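June 1, 2024

First day of the month, and I've decided the office is getting sorted before it gets too hot to move furniture.

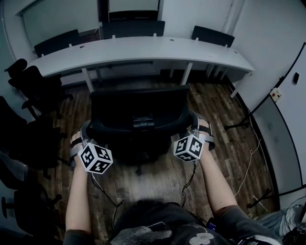

I've been going on about that room since early May, when we moved the business over from Planden and everything got dumped wherever there was a gap. Today I finally had a proper go at it! I started with the floor, as I always do, because I can't think with crumbs underfoot. I do love those dark brown planks (wood-look, but the knots and pale streaks fool most visitors), only they show every speck of dust, and it took me two goes with the soft broom and then the mop. The long white desk is the thing I'm happiest with. It has that gentle curve along the front, and it runs nearly the whole width of the room, so wherever I put the black chair I end up with elbow space. I've moved the chair over and over and I still haven't settled. Near the door I get the draught, and at the other end I get the sun in my eyes until lunch.

The chair itself came from Nazarenko, the second-hand office place out towards Prirholm. I paid 71 for it, which I thought was a bit cheeky until I sat in it for an afternoon, and now I'd fight anyone who tried to take it. Wide back, the meshy sort, so no more sticky shirt in summer. It does squeak when I lean left. I tried a drop of oil, and now it squeaks a little later than it used to.

Then paperwork, ugh. I had 11 folders to get through and managed most of them, with a long break in the middle for toast. Found the Grunus invoice I'd sworn blind I'd already paid (572, ouch, so that went off straight away), and a birthday card I never posted. Also a perfectly good stapler, under the takeaway menus.

Still to do: a lamp, something for the walls, and a rug if I can find one that doesn't catch on the castors. I fancy a green one. Might drive out to Prirholm again and have a nose around, though the last time I went for a bin I came home with a chair.

Back aches. Having a bath and then leftover curry.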